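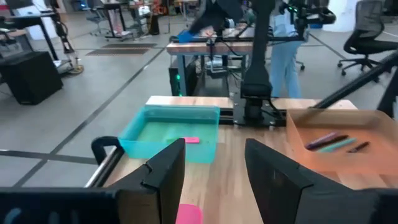

Parallel gripper drops flat parts at the bin wall: fingers, force, or camera?

Posted by Hutapea in Grippers and End Effectors

I am comparing two finger sets on the same parallel gripper for a tabletop sorting task. Small parts go from the table into shallow plastic bins, and from one bin to another. Parts are erasers, foam blocks, markers and short sticks. Set A is the stock hard finger. Set B is the same finger with a soft pad from Skosent glued on.

Over 3586 attempts, Set B wins on round parts. On flat parts near a bin wall it loses badly: 1167 failures, and 975 of those are with the part within a finger width of the wall. The pad makes the finger thicker, so it either lands on the rim or pushes the part into the corner. Set A fits but lets markers roll out.

The wrist camera loses the part for the last stretch of the approach because the fingers cover it. I have a second camera fixed at table height. Controller is a Virnine, position mode, with a current limit on the gripper. Should I change the fingers, the force setting, or the camera layout first?
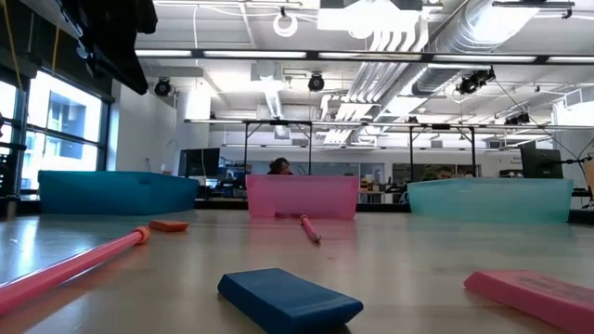
Table layout from the fixed camera, three bins at the back, parts spread in front.

Haretden

Fingers first. Your numbers already say so. Almost all of the flat part failures are at the wall, and no force setting will fix a finger that does not fit in the gap.

Grind a taper on the outside face of the hard finger, then put a thin pad on the inside face only. Keep the pad back from the tip by 4 mm so the bare tip can get under an edge. Check total thickness at the tip against the smallest gap you need to enter. If it still lands on the rim, offset the grasp point away from the wall and let the inner finger do the pushing.

After that, lower the current limit for the foam. A block that is squeezed too hard can pop out when the fingers are not quite parallel. Log gripper opening at contact and again after the lift. A change between the two means slip, and you will not have to guess from video.

Your fixed camera is too low for this. From just above the table you see the outside of the bins and very little of what is in them. It is fine for checking height over the tabletop. For bin picks, move it up until it sees the floor of every bin.

skosent_user

we had the same thing with soft pads, went back to hard fingers and just slowed down the close. worked ok for erasers. markers still roll. try different bins maybe, the clear ones gave our depth camera trouble

Hutapea

Thanks. I will cut the taper and rerun the wall cases only, same start poses for both sets. The fixed camera can go higher, but then I need to redo the calibration, so that will be a separate run. Depth is not used here, both cameras are color only.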